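The Chore Report: where's my laundry robot?

Another quarter, another promise that the washing will be folding itself by the time our kids leave home. My kids have left home. The washing hasn't noticed.

Regular readers will know this column keeps a loose eye on household machines, mostly in the hope of being made redundant from the laundry. Progress since the last issue is mixed. The Bralo, which is the squat one with the single arm, can now load a front loader provided you've already put the basket on its little shelf, opened the door and removed anything with a drawstring. It cost a subscriber in the hills $3558, delivery extra. She reports that it is very polite about drawstrings. It stops and plays a chime.

Undside has gone the other way and given up on the loading altogether. Their machine only folds, and only tea towels, pillowcases and T-shirts in adult sizes. I watched it at the Olvera trade day do a stack of tea towels that would've made my mother weep, and then spend a good part of the morning tea break on one fitted sheet. It finished with something like a bread roll. In fairness, so do I.

Then there are socks. Socks are where the brochures go quiet. A towel has four corners and will tell you where they are, but a sock is a tube with a bend in it, and the cuff likes to close up the moment you lose interest. You have to find the opening, find the toe, get the thing flat and work out which way the heel is pointing, and all of that comes before you've gone looking for the other one. People manage it while watching the cricket. For a pair of metal fingers it's a decent day's work, even with a person's hands doing the steering.
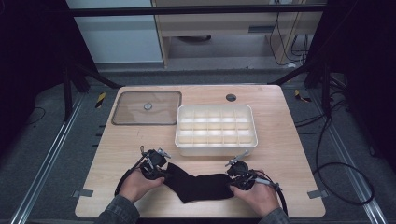
Marguerite wrote in to say I'm asking the wrong question. She doesn't want a sock matched, she wants it picked up off the floor beside the bed, and she'd pay good money for a machine that did only that and kept its opinions to itself. She added that she has been married long enough to know the market is enormous.

I take the point, though picking up off the floor is its own can of worms. The Brallolport people ran their tidying cart through a furnished display unit over the summer, and of the 148 items left lying about it got 56 into the right tub. The rest went into the wrong tub, under the couch, or nowhere. A phone charger was filed with the bananas. Their summary called this encouraging, and I suppose if one of my boys had managed it at 14 I'd have called it that too.

The shop-floor crowd are further along, mainly as they get to choose what turns up. If every part arrives the same way round on the same tray, an arm will shift it all night without a smoko. Nobody's ironing basket arrives on a tray.

So the scores for this issue: loading, a pass with supervision. Folding flat things, a proper pass. Fitted sheets, see me after class. Socks, ungraded, and the odd ones are still in the ice cream container on top of my dryer.

Next issue it's dishwashers, and whether anything with a motor can be taught that the big knife goes in by hand. If you've got a machine at home that does a chore, or says it does, drop us a line before the end of January.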